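チーズの道具と器を楽しむ、おうちチーズフォンデュの作り方

最終更新:10月

寒くなってくると、わが家ではチーズフォンデュの出番が一気に増えます。鍋を囲んで、パンを刺して、とろーりと持ち上げるあの瞬間が本当に好きで!レストランの料理だと思っている方も多いのですが、材料さえそろえば家で十分おいしくできます。専用の鍋がなくても大丈夫。小さめの厚手の鍋がひとつあれば始められます。

このページでは、私が何度も失敗しながら落ち着いた作り方を、買い物から後片付けまで順番に書いていきます。分離してしまったときの直し方も後半にあるので、作っている途中の方はそこまで飛ばしてください。

■ チーズを選ぶ

基本はグリュイエールとエメンタールの組み合わせです。グリュイエールはコクと塩気の担当、エメンタールはやさしい甘みと伸びの担当。同量ずつ合わせると、くせが強すぎず、子どもから大人まで食べやすい味になります。大人だけの日はグリュイエールを多めにすると、ぐっと香りが立って白ワインがすすみます。

二人分なら、二種類合わせて200グラムが目安です。パンと野菜をたっぷり用意するなら、これでお腹いっぱいになります。

かたまりで買って自分でおろすのがおすすめです。市販のシュレッドチーズにはくっつき防止のセルロースなどが入っているものがあり、溶かしたときに少しざらっとすることがあります。忙しい日は私も使いますが、かたまりからおろした日のなめらかさは、やっぱり別格です。

近くにチーズ専門店があれば、ぜひ対面で買ってみてください。私がよく行くクラーソープという小さな店では、フォンデュ用と伝えると、その日の熟成具合を見て組み合わせを考えてくれます。先日は二種類をたっぷり選んでもらって2475円でした。スーパーの倍近い買い物でしたが、次の日のグラタンまで楽しめたので大満足です。

■ そのほかの材料(二人分)

・グリュイエール 100グラム
・エメンタール 100グラム
・辛口の白ワイン 90ミリリットル
・コーンスターチ 小さじ2
・にんにく 1かけ
・レモン汁 小さじ1
・ナツメグ、黒こしょう 少々
・キルシュ(あれば) 小さじ1

白ワインは、酸味のしっかりした辛口を選びます。高いものでなくてかまいません。この酸がチーズのたんぱく質をほぐして、なめらかに溶けるのを助けてくれます。甘口だと味がぼやけるので、残り物を使うときはひと口飲んで確かめてくださいね。

お酒を避けたい場合は、牛乳120ミリリットルに置きかえます。コーンスターチはそのままの量で、レモン汁は入れません(牛乳が固まることがあるので)。まろやかで、これはこれでおいしいです!

■ 具の準備

パンはバゲットかカンパーニュを。焼きたてのふわふわより、前日のものが向いています。ひと口大に切るとき、どの角切りにも必ず皮がつくようにすると、フォークから落ちにくくなります。やわらかい中身だけを刺すと、鍋の底にたいてい沈みます(そして探すのが大変です)。

野菜は、じゃがいも、ブロッコリー、にんじん、かぶ、きのこあたりが定番。じゃがいもは皮つきの小粒のものをゆでて半分に。ブロッコリーは固めにゆでたあと、ざるに上げてしっかり水気を切ります。ここをさぼるとチーズがするっと流れてしまって、絡みません。

意外に合うのが、りんごと洋梨です。生のまま厚めに切るだけ。チーズの塩気と果物の甘みが口の中でまざって、もう止まりません。あとはウインナー、ゆでたえび、ピクルス。ピクルスは途中で口をさっぱりさせたいので、私の中では必需品です。

■ 作り方

1. チーズをおろし、ボウルに入れてコーンスターチをまぶします。全体に白っぽく粉がつくまで、手でふんわりまぜてください。冷蔵庫から出して30分ほど置いておくと溶けやすくなります。

2. 鍋の内側に、半分に切ったにんにくの切り口をこすりつけます。香りの強いのが好きな方は、そのままみじん切りにして入れてしまいましょう。

3. 白ワインを入れて中火にかけ、ふちに小さな泡が出てきたら弱火に落とします。ぐらぐら沸かさないこと。アルコールは少し残るので、お子さんやお酒に弱い方がいるときは牛乳版で作ってください。

4. レモン汁を加え、チーズをひとつかみずつ入れます。前の分が溶けてから次を入れる、これをくり返します。木べらは8の字を書くように動かします。ぐるぐる丸く回すより糸を引きにくく、均一に溶けていきます。

5. 全部溶けてつやが出たら、ナツメグと黒こしょう、あればキルシュを加えてひと混ぜ。木べらから帯のようにゆっくり落ちるくらいが食べごろです。

卓上では、いちばん弱い火か保温で。カセットコンロなら火が強すぎることがあるので、ときどき消しながら使います。私はウルトンの小さな卓上ウォーマーを愛用していて、ろうそくの火でもちょうどよく保てます。

■ うまくいかないとき

油が浮いて分離した:火が強すぎたときに起こります。いったん火から下ろし、コーンスターチ小さじ1を白ワイン大さじ1で溶いて加え、弱火に戻して手早くまぜます。レモン汁を数滴足すのも効きます。

固くて重い:温めた白ワインを大さじ1ずつ。冷たいまま入れるとチーズが締まってしまうので、必ず温めてから。

さらさらで絡まない:おろしたチーズを足すのが一番です。手元になければ水溶きのコーンスターチを少しだけ。

■ 食卓の器で遊ぶ

味が決まったら、次は器です!フォンデュの夜は鍋が真ん中にどんとあるので、まわりは小ぶりなものでまとめるとすっきりします。背の高い器をひとつ置いて、野菜スティックやグリッシーニを立てておくと、場所をとらずに手も伸ばしやすくなります。

チーズの日に合わせて、チーズらしい形の小物を混ぜるのも楽しいですよ。

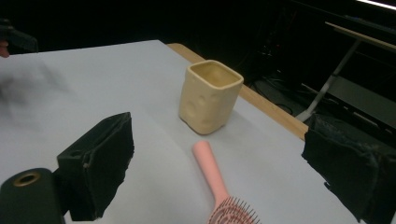 丸いくぼみがチーズのような、クリーム色の四角いカップ

色をクリーム系に寄せておくと、にんじんのオレンジやブロッコリーの緑がとてもきれいに映えます。クロスは淡い無地が合わせやすく、柄を入れたいときは紙ナプキンで。取り皿は少し深さがあるほうが、垂れたチーズを受けてくれて安心です。

器に食べ物を入れるときは、食品用かどうかを先に確認しておきましょう。雑貨として売られているものなら、紙ナプキンを差すなど、食べ物に触れない使い方にします。

■ 最後のお楽しみと後片付け

食べ終わるころ、鍋底にこんがりしたチーズの膜ができます。スイスでは「修道女」という意味の名前で呼ばれる、いちばんのごちそう。火を止めて少し冷まし、木べらでそっとはがして分け合ってください。香ばしくてパリパリで、これ目当てに作っていると言ってもいいくらいです。

チーズが余ったら容器に移して冷蔵し、翌日のうちに。ゆでたマカロニにからめて焼くだけで立派なグラタンになります。パンに塗ってトーストにしても最高!

鍋は、まず水を張ってふやかします。いきなり熱いお湯を注ぐとチーズが溶けてスポンジにまとわりつくので、最初は水かぬるま湯で。浮いてきたチーズをへらで集めて捨て、それからいつも通り洗剤で洗います。こびりつきが残ったら、重曹を大さじ1入れて弱火で温め、そのまま冷ましておくとつるんと取れます(アルミの鍋には使わないでください)。

次回は、カマンベールを丸ごと焼いてつくる簡単版を紹介します。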